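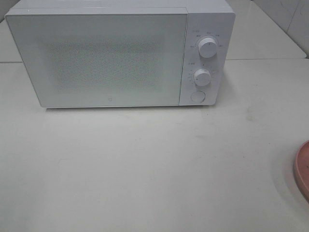

Workshop notebook, Hetitz test kitchen
11/25/24
Entry by Raili Leinonen

Print | E-mail
Shares: 2 | Comments: 10

Continued with the microwave station. Present were Ásdís, Asger and me, and Ildikó came in for the last hour. The plan was only to go through the door and knob positions one more time, but we spent much of the time talking about the shifts, so I write both things down.

For colleagues who did not follow from the beginning: the heating tests for Tusex portions have until now been done by hand. One person puts the dish in, sets the power, sets the time, waits, takes it out, measures, writes. According to Ásdís's log it was 1,787 heatings from February until now. Most of them were done by her and Ildikó, standing. The arm should take over the door, the knobs and the dish. The measuring and the tasting stay with people.

Door. The release button is the round one under the two knobs. In the program we have it as a straight push and after this the arm must move back before the door comes. I had the retreat too short in the old version. Now it is longer and slower. Asger thinks it is too slow, but I prefer to begin slow and take away later.

Going close to the housing is the part I like least. The wrist view at the rounded corner is very tight, with the gripper against the front and the wall right behind, so you must know already where you are to understand what you see.

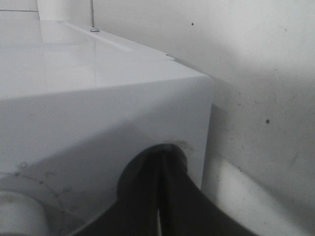 I asked Asger to put a limit on the approach speed near the wall side and he will do it in the Monier settings, not in my script, so that it stays also when somebody else loads another program. Please do not change it back without telling him.

Knobs. The upper is power and the lower is time. The time knob is what Ásdís worries about. By hand she always turns past the mark and comes back a little, and she says that everybody who learned from her does the same. It was never in the written procedure! I have added it as its own move. If we had asked her in the beginning we would have saved ourselves a lot of work, and I want to say this clearly, as it was me who made the first procedure from the paper only.

Gripper. Went through the fingers over the pale surface, open position, nothing between them. The ridges on the inner sides are what must hold the knob, and I would like to compare them with a softer pad before we decide. Ildikó asked if the ridges will mark the plastic. I do not know. To check with program 415, which is the one that has most turns in it.

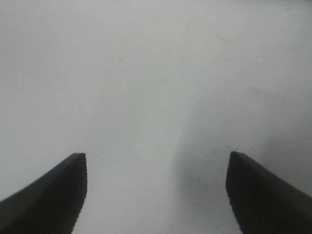 What changes for the people

Hrefna had sent a message that she wants this part in the notebook also and not only in the meeting notes.

Ildikó said she will not miss the waiting, but the waiting was when she wrote her comments about the food. If the arm does the cycles without a stop, she will have the next dish before she is ready with the last one. We agreed that the arm waits for a person to confirm before it starts a new cycle. This makes the station slower than what was promised to Brynjólfsdóttir, and Hrefna must tell them. I think it is correct anyway.

Ásdís is more worried for the early shift. Today it is two people. She asked directly if it will be one. Asger and I could not answer this and we said so. It is a question for Hrefna and it should get an answer before the station goes into use, not after.

There is also the matter of who may stop and restart. At the moment only Asger and I do restart. Ásdís wants to learn it, and Ildikó wants first to see it some more times — both are fine. I will write a one-page instruction in normal words, and Ásdís will read it and cross out what is not clear.

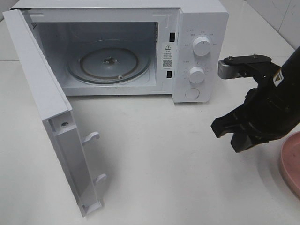
Door fully open, gripper open at the control panel side.

Open points

— Pads: ridged or softer. Raili.
— Speed limit on the wall side, in the Monier settings. Asger.
— Dish position on the table. The people put it where the hand is used to, and the arm wants it always at the same place. Ildikó suggests a tape mark. Try.
— Early shift question. Hrefna.
— Add the "past the mark and back" move to the paper procedure. Ásdís and Raili together.

The confirm button for the next cycle is ordered but I have no delivery day. Until it comes we use the keyboard, which must stand away from the door side.

Print | E-mail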